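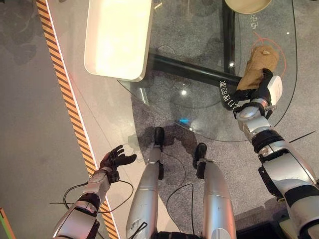
Does pea residue left on the soil surface keep root rot going through the winter?

It can, but burial depth matters less than how wet the ground stays. In our fields, the pathogen was found in residue from wet ground whether the residue had been plowed under or left on top. Residue from well-drained ground carried much less of it by spring.

3. Survival of root rot in pea residue

3.1 Sites and sampling

The work was done in six fields, four at Ollham and two at Skinescombe. All had grown processing peas the summer before, and all had a record of Aphanomyces root rot on at least part of their area. The Ollham fields lie on heavy clay with old tile drains, several of which no longer run. The Skinescombe fields are on a sandy loam over gravel and dry out early in spring.

Each field was divided in the fall. One part was moldboard plowed, one part was disked lightly, and one part was left untouched with the vines and roots as the harvester had left them. We did not try to make the parts equal in size. The growers had their own plans for the ground, and the parts followed existing tramlines where possible.

A total of 112 soil and residue samples was collected on 3/21/22, before any spring tillage. Each sample weighed 100 g after stones were removed. Visible root pieces were kept with the soil they came from. At Ollham the samples from the lowest ground had to be taken from between standing puddles, and these are marked as "ponded" in the results. Samples were kept cool and were not allowed to dry before testing, as drying is known to change how readily the resting spores germinate.
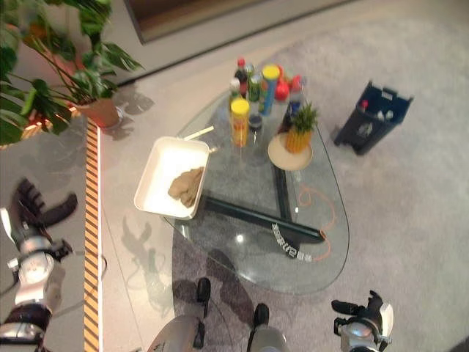 Figure 1. Glass-topped table with a white tray and a cluster of groceries at the far end.

3.2 Bait test

Direct plating of Aphanomyces from field soil is slow and often fails, as faster-growing fungi cover the plate first. We therefore used a seedling bait test. Pea seed of a susceptible variety was sown in cups of the sampled soil, the cups were kept saturated after emergence, and the roots were washed and scored for soft, honey-colored decay. Roots with decay were then examined under the microscope for oospores in the outer tissue.

A sample was called positive only when both signs were present. Decay without oospores was recorded separately, and in most of those cases a Fusarium or a Pythium could be grown from the root. Birger Lindqvist scored all of the roots, and a second reader, Roald Boström, scored a subset again without knowing which field they came from. The two readers disagreed mainly on roots with light discoloration near the seed. Those were left as negative.

Part of the seed was treated with Nakitard, a bacterial seed coating that one of the growers had already planned to use. The treated cups were included to see if the coating would hide the pathogen in a bait test. They are not used in the comparison of tillage below.

3.3 Tillage and wetness

The pathogen was recovered from all four Ollham fields and from one of the two at Skinescombe. Within a field, the difference between plowed, disked, and untouched ground was small and did not run in the same direction every time. In two of the Ollham fields the untouched part had the most positive samples. In another it had the fewest. The remaining field had so many positive samples that no difference could be seen.

Wetness gave a much clearer picture. Ponded samples were positive more often than samples from higher ground in the same field, and this held for every tillage treatment in which both kinds were present. Decay in the bait seedlings was also more severe in soil from ponded spots. It often reached the stem base, while in soil from higher ground it tended to stay on the side roots.

At Skinescombe the few positive samples came from one headland where machinery turns and the soil is packed hard. Water stands there after rain even though the rest of the field drains well. The grower had noticed thin peas on that headland in earlier years and had put it down to compaction alone. 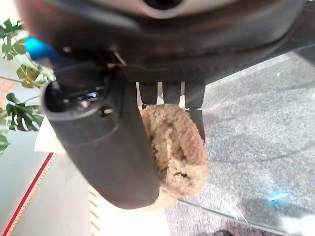
Figure 2. Dark grey gripper housing with a bright blue component on its left side.

3.4 Root pieces and loose soil

In a smaller test, root pieces were picked out of the samples and baited apart from the soil around them. The pieces gave more decay than the soil did, even when the amount of root was very small. This agrees with the view that oospores stay inside the old root tissue for a long time and are released as it breaks down. It also means that a sample with no root in it may miss the pathogen in a field that has plenty.

For this reason we think the usual advice to sieve samples before testing should be dropped for pea root rot. Sieving makes the soil easier to handle, but it takes out the part most likely to be infested. The Sjögren method, which keeps fine roots but discards crowns and taproots, falls between the two and gave results close to those from unsieved soil.
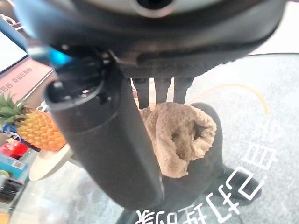 The age of the root pieces could not be told with any certainty. Some were soft and dark and fell apart when handled, and these may have come from an earlier pea crop or from a legume cover crop. Vetch had been grown in two of the Ollham fields. Some vetches are hosts of the pathogen, so this history may have added to the levels found there.

3.5 Limits of the data

All samples came from a single spring after a mild winter with little snow. Hard frost on bare ground could change the result for surface residue, and we have no measurements that bear on this. The bait test also runs wet by design, so it shows what a soil can do under poor conditions and will overstate the risk to a crop in a dry year. More than 50 of the samples came from the clay fields, and the sandy loam is less well covered. Drain condition was taken from the growers' maps and was not checked by digging.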